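We use cookies to remember your settings. OK / Manage cookies

Why do we put things in bins?
By Oda Solheim, Aug 21, 2024

Hello again! Last time we talked about shelves, and I promised you bins next.

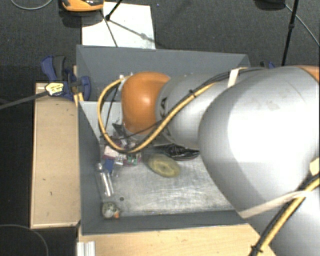
I love a good bin. I don't mean the one for banana skins (though that's useful too!). I mean a plain, open box with walls, where lots of different things can wait together until somebody needs them.

Why does it need walls? Try this at home. Put a few small toys on a tray and tip it a tiny bit. Off they go, under the sofa! Now do the same with a box. The toys slide, bump into the side and stop. A wall is a very simple idea, but it saves a lot of crawling about on the carpet.

Things in a bin don't stay neatly spread out, either. They bunch up on one side, or one hides underneath another. If you want the thing at the bottom, you've got to work out what to lift first, and I think that's a proper puzzle. My own bin at home is 65 centimetres long and I still lose my tape measure in it.

And have a look at the bottom of any box that gets used a lot. A metal one picks up fine scratches and scuffs, and a cardboard one goes soft and furry. I like those marks, they're a bit like the creases in a favourite book.

Next time: lids!

Comments

Khairul Tarigan: My daughter did the tray test with marbles. We are still finding them.

Hevlow: Please do drawers after lids!!

Recent pages
Why are shelves flat?
What makes a knot stay tied?
How does a zip work?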